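From: Feven Dinsa
To: the list
Date: Sun 9 October
Subject: Re: Re: folding stuff with high necks??

Tekle Adugna wrote:

> Hi all, quick one. I'm going through the winter bag for the Korby
> swap and I've got a heap of turtlenecks and mock-necks and whatever
> the in-between ones are called. Every time I fold them the collar
> flops over and the whole pile slides off the shelf. Do we hang them?
> Roll them? Feven, you did the last lot, and those looked great on
> the table.
>
> Also does anybody still have the key to the Weldu cupboard?
>
> Tekle

Hi Tekle, and hi everybody else who wrote to me off-list about sweaters (you know who you are, please use the list!!)

Don't hang them. I hung a whole rail of knits last March and they all came down with those little pointy bumps in the shoulders, and then I had to steam every one of them. Folding is fine, you just have to deal with the sleeves first and leave the collar for last. I always used to start from the collar because it's right there at the top, and I think that's where most of the flopping comes from.

I do mine on the bed. A table is okay if it's a big one, but I like being able to throw the sleeves out wide and not have them drop over the side. So: top down flat, pull the sleeves straight out, smooth the body with your forearm, and get the side seams lined up before you fold anything. If one sleeve is still bunched up underneath you'll feel it as a lump later and have to start over (ask me how I know).

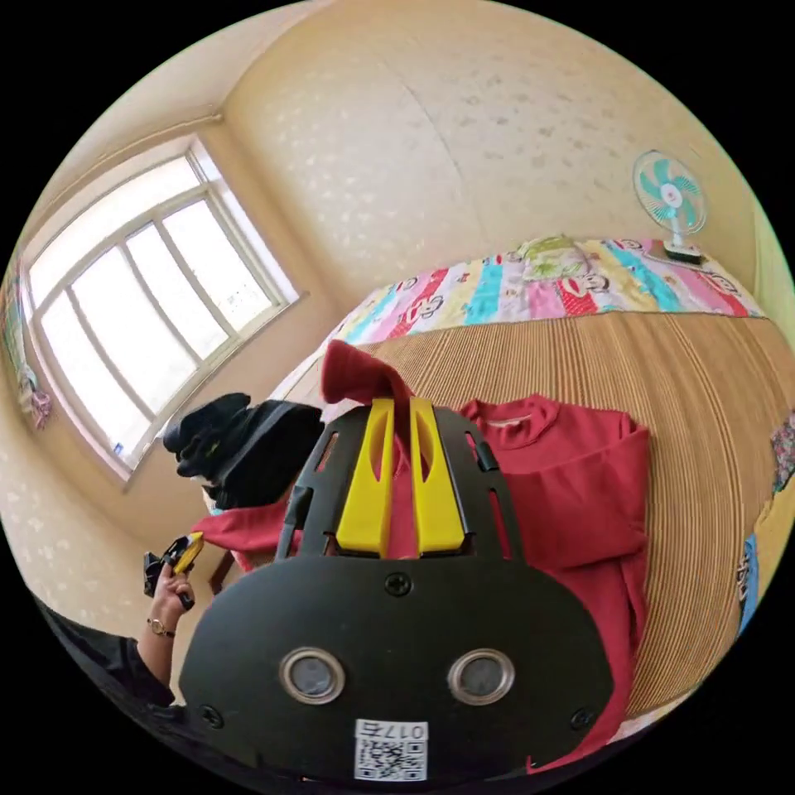
Lallitz Clothing Swap, Sorting & Folding Team

The red one with the ribbed mock-neck is a good one to practice on, by the way. It has a small white tag inside the neckline, so you can find the back of the neck in a second even when the body and the sleeves are all over each other. Once you've got the back, bring one side in to the middle, lay that sleeve straight down along it, same again with the other side, then bring the bottom up to just under the collar. Stop there! Don't fold the collar in. Let it stick out and turn the pile so all the collars face the wall, and the shelf does the rest.

Real turtlenecks, the tall ones, I fold the neck down once toward the back before I do anything else. I know Tekle's in-between ones could go either way. I'd treat them like the mock-necks and see if they behave.

Please no more than 7 to a pile. I tried 10 and we all remember the Fitau shelf.

Oh, and the key is on my ring, I'll drop it off when I bring the three empty bags back. If the cupboard sticks, lift the door a little and then pull.

Feven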